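Speaker notes – Bin picking in a shared workshop
Asanka Debnath, Brirnelo open evening

Slide 1. Introduce myself. I rent bench space at Brirnelo and have been a member since January. The project is called Illik. Ask who has used an arm before, by show of hands, then adjust how much to say on slide 3.

Slide 2. The job. Take a toy out of the front bin, put it in the rear bin, then go back for the next one. Simple to say. Most of the talk is about why the front bin is the hard part.

Slide 3. The arm and the gripper. Keep this short. The fingers have to get down beside a part without hitting the wall. Mention the hose – it needs enough slack for the wrist to turn, and too much slack catches on things. I rerouted mine twice.

Slide 4. The bench. Leave this one up while I talk through the clamp.
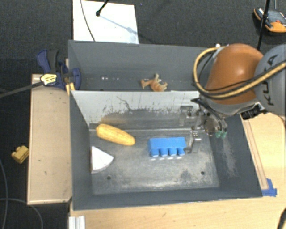

Page last changed: 22 May 2022

The bar clamp holds the bins at the left side. My first setup had no clamp, and the front bin crept whenever a finger touched the wall. Every taught position was then off by a little. If people want to copy one thing, copy this.

Point out the scuffs on the bin floor and the scratches on the pale back wall. Bare metal also throws reflections, and under the blue block they can confuse the camera software. Matte paint is on the list.

Slide 5. Parts. The blue brick has flat sides, so it is the one to start with. The corn is rounded and the white wedge lies close to the side wall, where there is little room for a finger.

Slide 6. Numbers. 1588 attempts logged so far. Speed is held at 40 percent whenever other members are in the room. Say that a run is 60 attempts and then I stop and check the screws.

Slide 7. Next steps. Try the softer finger pads from Kelline. Move the log off my laptop. Gamage scripts go in the shared folder once I have cleaned them up.

Questions, 11 minutes. Repeat each question for the back row. Switch off at the wall before anyone comes up to look.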